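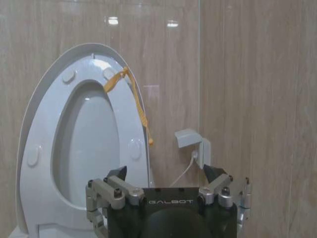
Seat and lid up, wood-grain tiles behind. The orange-yellow strap stays on the right side of the ring.

I have been keeping notes on the bathroom for the past few months, mostly on what cleans off which surface and what leaves a mark. Two people have asked for them, so I am typing them up. They cover the seat, the wall behind it and the marble panel. The basin and the floor will get a separate post when I have finished with the floor.

The seat is a Heletti, pale gray-white plastic, egg-shaped. There are four bumper pads on the underside of the ring, molded in the same plastic. I went over these with a fingernail before buying anything, as the previous seat had glued-on rubber ones and two of them slid sideways within a year. Molded pads can't slide, but they do collect dirt along the edge where the pad meets the ring. A cloth passes straight over it. I use an old toothbrush with the bristles trimmed to half length, and go round each oblong once in each direction.

The cleaner is Bellis, the unscented one, diluted to one capful in 1000 ml of water. I tried it stronger in May and it left a dull film on the lid that took three rinses to remove. At the weaker dilution one rinse is enough. Spray the cloth and keep the bottle away from the hinges. Liquid that gets in behind the hinge covers stays there, and you find it later as a brown line on the ceramic.

Order of work, for anyone who wants it:

Strap off and into the basin to soak.
Lid, inner face, top to bottom.
Seat ring, underside, then the pads.
Rinse both, dry both.
Seat down, top of the ring.
Lid down, outer face.
Hinges last, dry cloth only.

The strap hooks over the upper part of the ring and has a cord with a small orange bead or toggle on the end. It holds dirt more readily than the plastic does, and the loop is the worst part because it goes on with a slight twist and the cloth misses the inside of the turn. Ten minutes in warm water with dish soap deals with it. Dry it completely before it goes back. I once put it back damp and it left a faint line on the ring, which came off with a melamine sponge. I would not use the sponge routinely on a glossy seat.

The wall behind is Pruvwood, large tiles with a printed vertical grain in tan and beige. The good thing about the print is that water spots don't show against it. The bad thing is the same, so the wall goes uncleaned for longer than it should. Wipe with the grain. There is no technical reason, the tile doesn't care, but missed strips are easier to find afterwards if all the strokes run one way.

One seam comes down behind the seat, and the tile to the right of it is a little pinker than its neighbor. I put this down to a different batch. Dilwyn Howells, who did the fitting, offered to swap it. I declined, having already seen what it takes to get a tile off a wall. If you are buying printed tile, open every box and lay one from each next to the others in daylight before anything is cut. Under the shop lights mine all looked the same.

The seam I clean with a wooden coffee stirrer wrapped in cloth. A damp cotton swab also works but sheds.
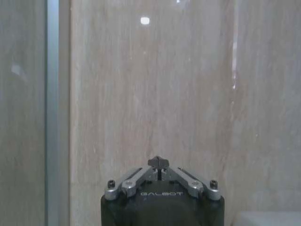
The beige marble wall panel, metal strip at far left.

Marble needs different handling. Nothing acidic goes on it, so no vinegar and no descaler, including overspray from jobs done nearby. I do the panel first for that reason, with plain water and a microfiber cloth, then buff with a second dry one. If there is a soap mark I use a drop of pH-neutral soap and rinse it twice.

Check the finish with a flashlight held nearly flat against the surface. Smears that are invisible from the front show up immediately. I check at about shoulder height and again lower down.

The silver metal strip at the side gets a dry cloth, run vertically. Grit collects where a strip meets a panel, and if you drag it sideways it goes across the marble. Vacuum the edge first with the brush attachment. Where there is sealant in this bathroom it is Weltska, the translucent grade, and I leave it alone apart from water. Prodromos Mitsotakis-Vlachou wrote in after the last post to say he uses rubbing alcohol on his. I have not tested that and would try it on a hidden length first.

Total time for all of it is 25 minutes if the strap goes in to soak at the start. Forget the strap and it is 35. The cloths go in a hot wash with no fabric softener, which leaves a residue that ends up back on the marble.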